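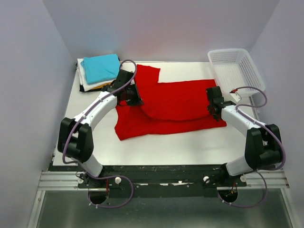
Red long-sleeved garment on the folding table, folded clothes and basket behind.

Folding Service FAQ

What size is the Cesteo folding surface?
Each side measures at least 60 cm. Full dimensions are on sheet 3807.

How should a long-sleeved top be placed?
Lay it flat, front down, with both sleeves extended. Smooth large folds outward before turning in the sides. Small wrinkles do not affect the finished size.

Do sleeves go in first?
Yes. Fold each sleeve along the side seam, then bring the hem to the collar.

Where do finished items go?
Stack them at the back of the table, heaviest at the bottom. Start a second stack when the first begins to lean.

Are bright colors kept separate?
Only in the wash. Dry items of any color may share a stack.

Is there a weight limit per order?
Dandville accepts up to 600 items per month on a standard account. Larger accounts are set up by Feng-yi Siu.

Can I request a different fold?
Yes, in writing, before Monday's pickup. Hanging is not offered.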